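Re: [nestmont-list] Play kitchen bits for the August sale

On Tuesday, February 19, 2019, the Skulora desk wrote:
> Do you still have the play kitchen things? We have a spare
> table and could take one more box.

Yes, still here, and you can have them all. I'd like the box back when you've finished with it.
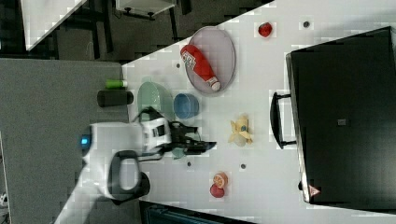 Prices are up to you. Last year the toy food went for 20p a piece and the crockery for a bit more. I'd keep the green glass bowl away from the small children's end and put the light blue one with the oval plate.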